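Wrist camera depth drops out on glass washer doors, planner goes through the rim
Perception and Planning > Mobile manipulation
7 replies

fakus_dev
Task is laundry loading, front-loaders, planner is Sunen with its default voxel map. Wrist depth returns nothing useful on curved glass. The map marks the door as free space and the approach path cuts through it. Head camera cloud is fine at 2 m. The trouble starts at close range, where only the wrist view is left. 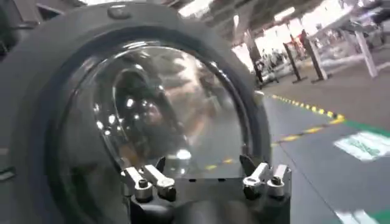
Wrist view close to the glass. Ceiling lights reflected in the dome, floor tape visible through it.

tolmer
Fill the holes. Any invalid pixel inside the rim gets the rim depth. We run that at 30 Hz.

fakus_dev
Tried it. The dome bulges past the rim, so rim depth is wrong in the bad direction. Padding by 34 mm stops the contacts but blocks half the valid grasps on the door edge. Second wrist angle, for anyone who wants to judge the reflections:

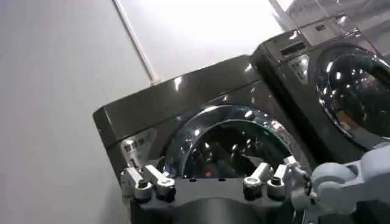
kestrel9 wrote that padding was the wrong place to fix this. Fit a circle to the rim in RGB, place a door mesh from that, and drop depth on glass entirely. Hayat has a primitive fitter that takes a mask as input.

tolmer
Disagree. A mesh per model means a model database, and you maintain it forever. Hole filling plus a speed limit near unknown voxels is good enough.

fakus_dev
I only have one door type, so the mesh is cheap for me. The hinge state is what worries me. Closed and open need different collision geometry, and the fit has to come from the head camera before the arm occludes it.
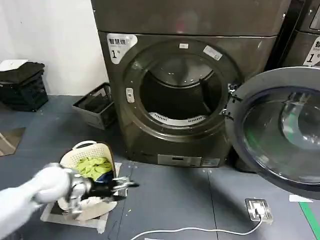 Current plan is to estimate the hinge angle once from the head view, freeze it, and replan only if the rim fit moves. Fit plus replan costs 530 ms on the onboard machine. Most of that is segmentation.

kestrel9
Don't freeze it. If the arm brushes the door, your mesh is stale and your trigger depends on the view you just said gets occluded. Track the angle as a state with a joint limit.

tolmer
Or use wrist torque as the trigger. Wostitz exposes it as a planner event.

fakus_dev
Torque trigger is a small change. Testing that Tuesday, tracking after.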